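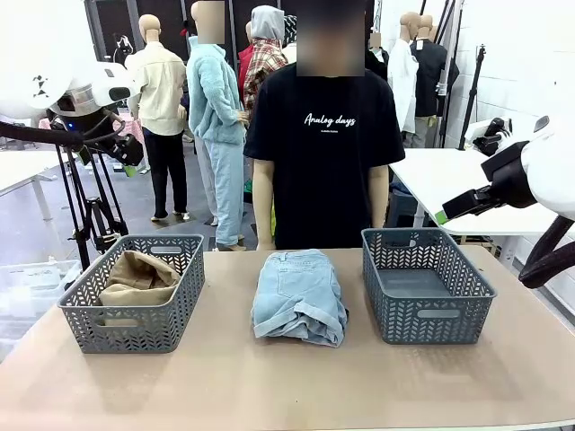
*牛仔短裤叠好放在两只灰色篮子之间，左边篮子里是一件卡其色衣物。*

Arif Sumampouw 做服装门店运营做了很多年，后来转到 Kokolow，负责衣物整理这条线的测试。他给自己的定位是“替机器人挑毛病的人”。4月30日，星期日，我们在电话里谈了一个下午，话题是机器到底能不能干店里和家里的杂活。

他先把范围划得很窄。“别问我它会不会做家务，这个问题太大了。你问我，它能不能把一件衣服从篮子里拿出来，摊开，叠好，放到另一个地方。这个我能答。”

他的回答是：能，条件很多。

条件首先在衣服上。T恤最容易，版型简单，布料有一点厚度，夹起来不会一下子滑掉。牛仔布也好办，硬，叠完站得住，放在那里不会自己散开。麻烦的是薄衬衫、带帽子的、有拉链有绳子的，还有揉成一团扔在篮子里的。“揉成一团的时候，人伸手一摸就知道哪里是领子。机器看到的是一堆褶子。它得先提起来，看一眼，放下，再提另一个地方。”

他们给测试用的衣服分了八类，每一类单独记录。Arif 不愿意给总的成功率。“给一个总数，别人就拿去做标题。T恤和连帽衫放在一起平均，这个数没有用。”

我问速度。他说店员叠一件T恤用不了多少时间，熟手一边跟顾客说话一边就叠完了，机器目前还是慢。他们内部给单件定的上限是60秒，超过就算失败，哪怕最后叠得很漂亮。“我在店里的时候，换季那几天一个晚上要过300件。你拿60秒去乘，五个小时，中间还不能出一次错。所以现在让它一个人顶一个夜班，我不会签这个字。”

那为什么还要做？他说，因为店里真正烦人的是零碎。试衣间里出来的衣服、顾客翻乱的台面、退换货的篮子，量不大，一直有，把店员从顾客身边拉走。机器慢一点，可以在后面一直做。“慢不是最大的问题。最大的问题是它做完以后，我要不要再派一个人去看。如果每一件都要看，那我等于多了一个工种。”

这一点他反复提到。他早先在 Flido 的门店管过排班，那家公司试过一套自动贴标的设备，机器本身没怎么坏，可每天都要有人去清卡住的标签，清完还要对数。半年以后设备搬走了，店员都松了一口气。他后来判断一个机器值不值得进店，就看它给人添了多少新的事情。

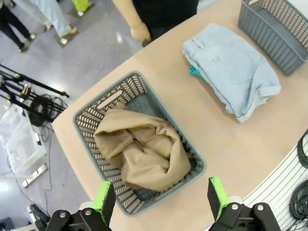
说到工作台，他的意见很具体。台面高度要先定死，篮子用同一种款式，位置可以挪动，款式先不要换。很多人觉得这样是作弊，他不同意。“你去看任何一个洗衣房，台子、推车、篮子都是固定的，人也需要固定的东西。先在固定的条件下做稳，再一样一样放开。今天放开篮子的位置，下周放开衣服的种类，一次只动一样，不然出了错你不知道是谁的错。”

篮子这种东西看着不起眼，他们花的工夫却不少。深了，手臂伸进去容易碰到边；浅了，衣服会搭到外面。衣服贴着底摊成一层的时候最难夹，手指从侧面过去，常常只把布往前推。他说有一阵子团队的人每天争论的就是篮子的深浅，最后去日用品店买了好几种回来试。

夹爪的问题也差不多。两根手指只能捏，不能像人手那样一边捏一边搓。两层布叠在一起的时候，人用拇指一捻就分开了，机器常常一次夹起两层。碰到这种情况，现在的做法是抖一抖，放下重来。Arif 觉得这个办法笨，但是可靠。“抖一抖不丢人，我妈也抖。”

我问他，放到家里呢？

他的态度马上保守了很多。Kokolow 有一位合作方叫 Nugroho，做公寓管理，问过能不能在公用洗衣间放一台。Arif 去看了一次，回来写了两页纸的意见，主要讲地面和人。洗衣间有水，有小孩，有人把手机放在台子上，有人把袜子塞在裤腿里。“店里的衣服是干净的、同一批尺码、吊牌在同一个位置。家里什么都有。一只袜子掉在篮子外面，你让它捡还是不捡？捡的话，地上还有别的东西，它要不要也捡？”

他认为家里的叠衣服会比店里晚，晚多少他不肯猜。洗碗、擦桌子、收玩具这些，他说自己没做过，不评论。只讲了一个看法：凡是东西硬、形状固定、摆的位置有数的，会先成；凡是软的、会缠在一起的，都要往后排。

谈到训练，他说得比较简单。由人操作手臂做动作，记录下来，再拿去让机器学。他们给每个新的衣物类别定的起点是1000次操作，做完再看要不要加。操作员是个累活，眼睛和肩膀都吃不消，他要求中间必须换人。他自己也上去做过，叠得很难看。“我叠了那么多年衣服，换成两只夹子，连一条短裤的裤脚都对不齐。那天以后我对机器客气了一点。”

操作员里有两个以前就是店员，他觉得这两个人的记录质量最好，动作少，不犹豫。工程师做的动作也能完成任务，但路线绕，机器学过去以后也跟着绕。他现在招操作员，会先让人用手叠一件衬衫给他看。

团队里也有分歧。有人主张先去做毛巾和床单，比如酒店用的那种，规格统一，单价也好谈。有一家叫 Fullemell 的布草洗涤公司来问过。Arif 不反对，不过他担心做了毛巾以后大家就停在毛巾上了。“毛巾四条边，没有袖子。你叠一年毛巾，回来还是不会叠衬衫。”这件事到我们通话的时候还没有定。

至于店员会不会因此少掉，我问得比较直接，他也答得直接。他说短期内看不到，一台设备旁边眼下还要站人，线要理，篮子要换，衣服掉了要捡。再往后，他觉得晚班的整理工时会减，减下来的工时会不会留给白天的销售，那要看店主怎么想，技术上的人说了不算。他在门店的时候见过省下来的工时直接没了，也见过真的多排了一个人站试衣间。

通话快结束时，我请他说一个今年想做到的目标。他想了一会儿，说是衬衫的扣子。叠之前要先看扣子有没有扣，没扣的扣上最上面一颗，他们目前完全没有碰这一步，还是由人先扣好再放进篮子。他希望年底前至少能让机器认出来哪一件没扣，把它挑到一边，留给人处理。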